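Learning from the Corridor: Redesigning Circulation Space at the Skavavetti School
Final report, second-year design studio

Why corridors?

When our studio was asked to pick one part of a school building and rethink it, most groups went straight for the library or the front entrance. We asked for the corridors, and we got them! Between us we have spent years of our lives walking down school hallways, and we could all remember where we stopped to talk, where we got shoved, and which corner was always freezing. A hallway is where you find out who is in the building with you, so we wanted to see how much more it could do.

The building

Skavavetti is a two-story school with 705 students. The main corridor runs the full length of the ground floor, 165 feet, with classrooms on both sides and a door at each end. There is no window anywhere along it. The upper floor repeats the same plan, except that the east end opens onto a stair landing with wonderful morning light. According to the drawings we were given, circulation takes up 1,776 square feet on the ground floor once you include the lobby and the stairs. All of it was designed for moving and none of it for staying.

What we did

We started with observation. In February we sat at both ends of the main corridor during class changes and marked on a plan where people slowed down or stopped. The pattern was clear after the first morning. Students bunched up by the stairs and near the drinking fountain, and the middle stretch was a race track. We then looked at the Gokasari School, which the same district built later, with alcoves outside the classroom doors. We loved the alcoves. They are only deep enough for a bench, but kids were reading in them, trading homework and, in one case, sleeping.

After that we built a digital model and tried out surfaces and views, looking down steeply as well as at eye level.

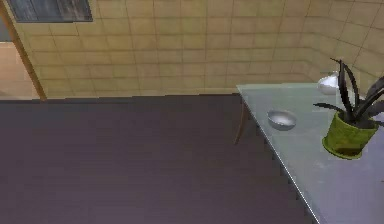
Figure 1. Rendered view with square wall tile and a dark plum-brown surface.

Our proposal

We call the scheme Drutura. It keeps every structural wall where it is, which was a rule we set for ourselves early on and regretted at least twice. The storage closets between classrooms become open alcoves with seating, and the closets' contents move to a shared room by the lobby. Interior windows go in above shoulder height, so borrowed daylight reaches the hallway without putting classes on display. At the stairs we widen the landing by taking over a disused office.

Floor color changes at each alcove — a small thing, but younger students in our feedback session used it right away to give directions on the model ("go to the second yellow").

Problems we ran into

Sound was the big one. Our first alcoves faced each other, and our reviewers pointed out that two groups talking across a hallway would be heard in every classroom nearby. We staggered them and added soft panels to the back walls. Fire exit width also cost us a full week. We had drawn benches that stuck out past the wall line, and they all had to be pulled back.

We used the Demchenko method for scoring daylight, and it was harder than we expected to apply to a space lit only through other rooms. Our scores for the upper floor are solid. The ground floor ones should be redone with measured light levels, and we would like the next studio group to have our model files so they can start there.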